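Is it worth paying for the Flallgate refurb towers?

Forum: Desktops and Repair > Buying Used

pegboard_dan
Flallgate has their March lot up again. Same towers as last time, 34 of them, sold as "tested, cleaned, cable managed." I've been burned on "tested" before. Has anybody here opened one up? The listing only shows the front panel, and that tells me nothing.

slowfan
Tested means it beeped. I wouldn't pay extra for the word.

marrow_lane
I bought two in the last round and both run fine. One had a dead case fan, which is a cheap fix. People on this board act like every refurb seller is a crook.

slowfan
Two machines isn't much of a track record. Did you run a memory test on them or did you just boot to the desktop?

marrow_lane
Booted to the desktop and used them every day after that. That's a test.

slowfan
Okay, but it isn't one I'd put in a listing.

pegboard_dan
What gets me is "cable managed." In a case with a drive cage and a power supply up top, where is it all supposed to go? There's no room behind the tray in these older towers. I think they put one zip tie on it and call it done.

kettle529
One zip tie is plenty if the fans are clear. I've seen no proof that neat cables drop temperatures by any amount you'd notice. Brovden sells a whole sleeve kit for this and it's a waste of money. Spend it on thermal paste.

oldtin
Disagree a little. Temperatures, sure, who cares. But if you ever have to swap memory you'll want the bundle out of the way. When it runs right across the slots you end up pushing on it with your knuckles while you try to seat a stick, and that's how latches get snapped. Tie it along the drive cage side before you put anything in.

kettle529
How many latches have you snapped?

oldtin
Enough. Look at the route the black bundle takes in a tower like this, right in front of the memory slots. The chip is in and the cooler is off, so I'd sort the cables out at this point:

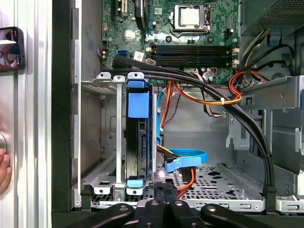

Order I'd do it in

1. Unplug from the wall and hold the power button for a few seconds.
2. Move the thick bundle first. Leave the thin wires until you see where it wants to sit.
3. Cut old ties only if you have new ones on the bench.
4. Memory next, then paste and cooler.
5. Boot with the side off and watch the fans.

slowfan
I'd do the cooler before the memory. Big coolers hang over the first slot on some boards, so check that it fits before you fill anything.

oldtin
With a stock cooler it makes no difference.

pegboard_dan
So the answer on the Flallgate ones is still "maybe." I'll ask them for a picture with the panel off. If they won't send one I'm out.

marrow_lane
They answered me by Thursday when I wrote on a Monday. Just ask.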